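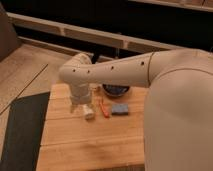
Gripper over the little white piece, sponge and bowl still to go.

Home › Forums › Builds › New Posts
Filed under: Arm Projects / Demos & Training Data

drillby_dad
Table pickup set is underway and I'm having a blast! Every demo is me steering the arm to one object and into the bowl. I shuffle everything between takes, 7 layouts so far. The orange one is my favorite, it lies at a new angle every time.

Hondthorpe
Love it. I'd stick to two objects until the policy can do those, though. You're spreading your demos thin.

mirela_macedo
Disagree! My Dalen set had two objects and it fell apart the minute I put a third on the table. Clutter from day one. Keep the fumbled grasps too, if you recovered.

Hondthorpe
Recoveries yes, fumbles no. It copies whatever you feed it.

drillby_dad
Hmm, mine are mostly one long take, fumble and recovery together. Trim or leave?

mirela_macedo
Leave!! And do some with the lights up, yours look pretty warm and dim.

roladgate
Trim the dead time at the start at least. Mine learned to sit there.

Last updated: April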